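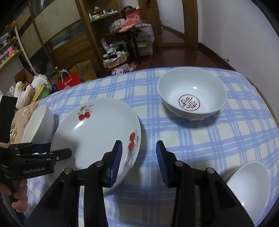 Umarport finishes its first side-by-side trial of hand-held grippers, and we have opinions

February — I'm Csenge Katona, I run testing at Umarport, and I've spent most of this winter picking up other people's dishes. Today we're sharing the results of our first hand-held gripper comparison, and I'm pretty excited about it!

We put 2 fingertip pads through the same table-clearing work, a ridged rubber one and a smooth one from Pireo. Over the whole trial we logged 459 grasps on plates and bowls, all in ordinary homes (a big thank-you to the families who let us take over their dining tables). Ridged pads held on in 236 of their tries. Smooth pads did better than I expected on flat plates and pretty badly on round bowls, especially any bowl lying on its side.

"I went in sure the ridges would win everything, and then a dinner plate made me look silly," said Rajitha Dissanayake, who set up the grasp tests. "Getting a finger under the rim matters more than the rubber does."

We also learned a lot about working with a gripper in each hand. People get the hang of it fast, but they tend to let one hand wait around while the other does the lifting — so our next set of tasks will need both. Tablecloths were the other headache. They bunch up when you push a plate, and we're keeping them in.

Next up is a camera comparison, with mounts from Savchuk, and around 4,000 new grasps planned. Paloma Van Dusen is putting together the list of homes now.

The full results table and our task sheets are free to anyone who asks. Write to the Umarport press desk and mention the gripper trial, and Lakmal Jayawardena will send them over.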